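Notes from our visit to the Muncombe open day, Sep 2, 2020

Jolanta Krawczyk showed us round, and I scribbled as fast as I could! The task was kitchen work: a banana, a board, a knife in its stand. Watch the jaws first – everything starts with the grip.
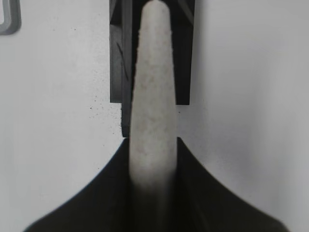

*Close up at the gripper, jaws either side of the pale piece.*

Jolanta's team has logged 2,672 tries since June (I did ask). 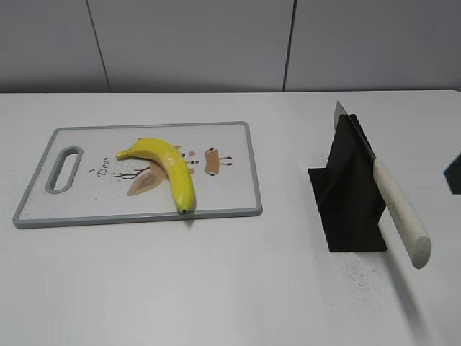

For next time, please read Howard Ashworth's 10 pages on grasping and bring me 2 questions.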